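Re: [smallweddings] How small is too small?
May 23, 2021

On an earlier day in this thread a list member wrote:
> We have a deposit down at Nasution for a big reception and we're losing
> our nerve. Has anyone cut the guest list way down and been glad of it?
> My mother is already mourning the buffet.

Oh, I feel for you, and for your mother too! We were in the same spot in April, with a list that had crept up and up until it had my husband's old bowling team on it. One evening we sat down with a pot of tea and asked each other who we'd be sad to look around and not see. It was a short list, and I cried a bit, and then I slept better than I had in weeks.

We had put $2,000 down on the hall at Plisto, and I was sure we'd never see it again. Do call and ask, though - they let us move all of it over to a garden lunch on the same grounds. The whole lunch came to $1,689 with the cake and the chairs, and we had two tables and my aunt's good tablecloths. Get whatever they promise you in writing (I forgot, and had a nervous week).

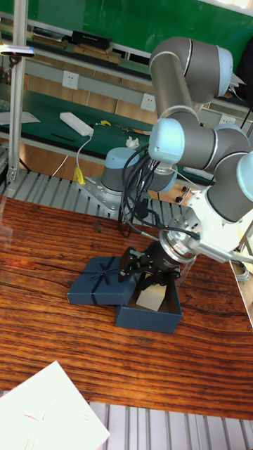

The list moderator wrote back to me off-list that the money is the easy part and the phone calls are what wear you out, and I'd say that's right. I made mine over six evenings, oldest relatives first, and nearly everyone was kinder than I'd feared. One cousin was cross. She came around once we asked her to read something at the ceremony.

As for your mother, could she have a buffet of her own later in the summer? Mine did a potluck at the church hall in Pison for all the people we'd left off, and I wore the dress again with flat shoes. She talks about that day more than she does about the wedding - the potato salad especially.

Write and tell us what you decide, and give her a hug from me.

Reply to list | Reply to sender
2 comments | 6 shares
Get the list digest by email. You can unsubscribe at any time.
Hosted by Tristex | Contact | Back to top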